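Tuesday, exhibits bench

Back on the Skerivside break-in file. Sikora want a yes or no on whether the pry bar from the lane made the marks on the rear door. I doubt they'll get one. The bar is a common hardware store type, and the Flunditis catalogue lists the same tip width on 13 models.

Test marks done in lead sheet, then in pine. The lead looks good at 40x. The pine looks like pine.

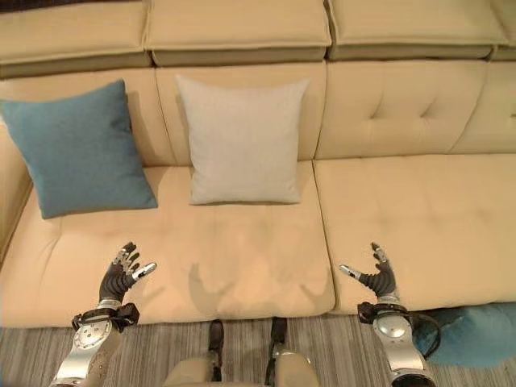

The detective's summary says the marks are "consistent with" the bar. So is half the tool aisle. I'd like that wording gone before it reaches the Crown, and I've said so in the margin. Casts of the door marks are labelled and in drawer 496. 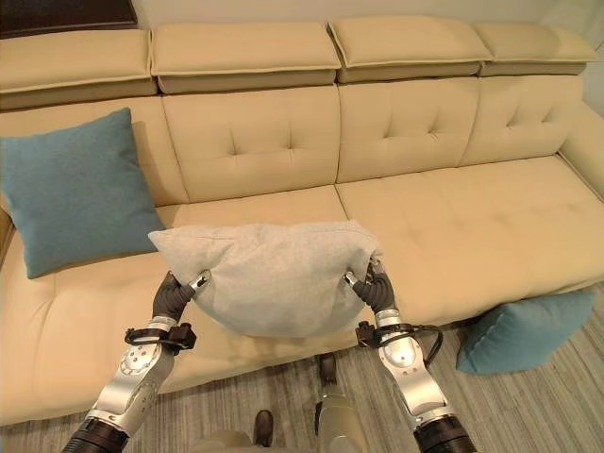
Comparison, second pass

Two striations line up on the left side of the tip. Three don't. The Ó Conaill paper claims an error rate of one in 1000, but they used fresh tools and clean metal. Our door has been painted at least twice. Not convinced the figure travels.
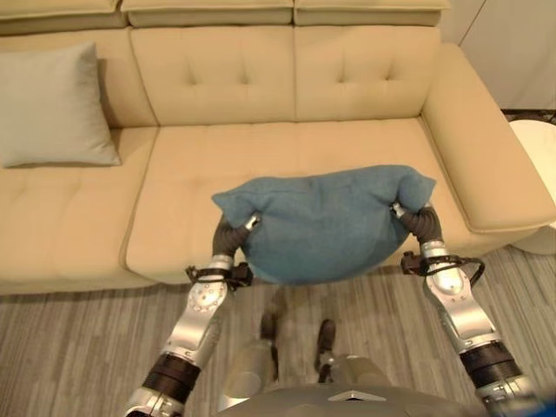

Cream sofa, tufted back cushions.

Paint flakes from the bar went off for layering. If the sequence matches the door I'll change my tune a bit, though a landlord who paints one door usually paints the whole row. Need reference flakes from next door too. Asked for these in April, still waiting.

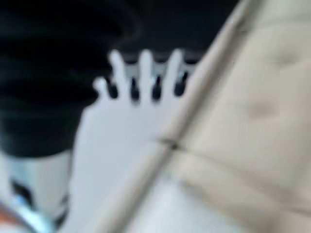
White gripper, blurred, beside the upholstery.

For now: inconclusive. Redo the pine marks at a lower angle, and get someone else to look at the casts without reading the summary first.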